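4.2 Folding on a real bed

Folding is the task we were most eager to try, and it is still the one that teaches us the most. A T-shirt has no fixed shape. Every wrinkle changes where the fingers should close, and a soft surface underneath moves along with the cloth. Earlier work from our group (Chowdary and Maglaya) used a hard table and a plain background, and the policy learned there did very well until we took it into a bedroom.

For the present study we collected 544 folding demonstrations in homes in Retuvthorpe, and kept 512 of them for training. Bedding, pillows and whatever else was lying nearby stayed where they were. Figure 3 gives an idea of the difficulty: a tan shirt on a pink quilted cover, with other folded garments beside it.

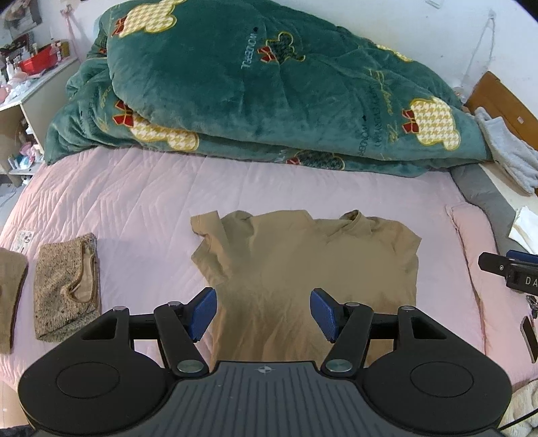 Figure 3. Two-finger gripper above a T-shirt spread on a bed.

Sleeves went better than we had dared to hope! The policy found the sleeve edge on most shirts, even on colors it had never met in training. Hems were harder. When the fingers came down too steeply they pinched the quilt together with the shirt, and the whole cover came up. Lowering the approach angle by 12 degrees cured many of these double grasps, though thin fabrics still gave trouble.

So, can a machine fold the laundry yet? One shirt, laid out flat, yes, and it is a joy to watch. A full basket is another matter, and we take that up in Section 5.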